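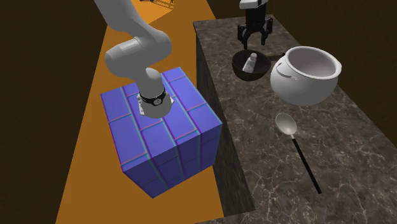 Computer rendering: a pale grey robot arm on a large cube

Home | Reviews | Storage | Networking | Forum

Plaltel Fluston storage server: a review from a very small server room
By Anouk Van Leeuwen
16/05/2026

Print this page | E-mail this page

I've been running the Fluston as our main file and backup server since July, and I like it so much that I've started making excuses to go and log into it. Our office shares files all day long (big drawings, scanned contracts, a photo archive that keeps growing) and the old server had reached the point where opening a folder was a good time to get coffee. I wanted something quiet with plenty of drive bays that I could fix myself on a bad day. The Fluston is a short rack unit with eight bays across the front, and it fits our shallow wall cabinet, where a full-depth machine would have stuck out into the hallway.

Setup first. The rails click in without tools and the instructions are printed large enough to read while you're crouched behind a cabinet with a flashlight in your teeth. Drives go into plastic trays, and I was ready to dislike those after snapping two of them on the old server, but these have a bit of flex and a latch that closes with a proper thunk. I had the whole thing racked and talking to the network before lunch. Then I spent the afternoon renaming things, which was my own doing.

The management page is where I fell for it. You get one screen with drive health, temperatures, fan speed and network traffic, and every item opens up into more detail if you click it. It loads fast! Our old one wanted a browser plug-in that stopped being supported years ago, so I kept a dusty laptop in a drawer just to reach it. With the Fluston I've checked on a rebuild from my phone on the train and it was perfectly readable.

And yes, there was a rebuild. One of the drives I'd carried over from the old machine started throwing errors in the third week. The Fluston sent me an e-mail with the bay number in the subject line, lit an amber lamp on the right tray, and carried on serving files. I pulled the drive, pushed in a spare, and the rebuild started by itself. It took nine hours with people working on it the whole time, and the only person who asked me anything wanted to know about the printer.

Speed is hard to write about without turning it into a table, so I'll just say how it feels. Large folders open right away. The nightly backup used to run into the morning and now it's done well before anyone arrives. I added the faster network card, made by Ibarra and sold as an option, and if your switch can keep up I'd get it from the start – fitting it later meant taking the lid off and moving a cable bundle that clearly didn't want to go anywhere.

Noise: at startup the fans give it everything they've got for a little while and then settle to a low hum. Our cabinet is next to a meeting room and I can't hear it through the wall. On the hottest afternoons it does get louder, though it's still well below what we had before.

Now the grumbles, and I do have some. The second power supply is an extra, and on a machine meant for storage I think it should be in the box. The front bezel has a lock with a tiny key that I've already lost and found again. The memory slots sit under an air guide that has to come out in one particular direction, and the diagram for it is the only bad one in the manual. Also the alert e-mails arrive with the clock in a different time zone until you change it in three separate places. I found the last one by accident, under "Regional".

I looked hard at the Vunderdale before I bought this one. It's a nicer looking box and the warranty terms are easier to understand, but it was too deep for our cabinet and you have to send it away for some repairs I'd sooner do on a weekday evening with a screwdriver. If you have a full-size rack and no wish to open the lid, go and look at it too.

For a small office with somebody who doesn't mind being the server person, the Fluston is a joy. I'm planning to get another for the off-site copy, with both power supplies this time and the Ibarra card already in it.

Print this page | E-mail this page

Recent reviews
Vunderdale rack cabinet, wall-mount version
Ibarra network card: first month
Cheap label printers for cables
Replacing server fans at home
Backup software for small offices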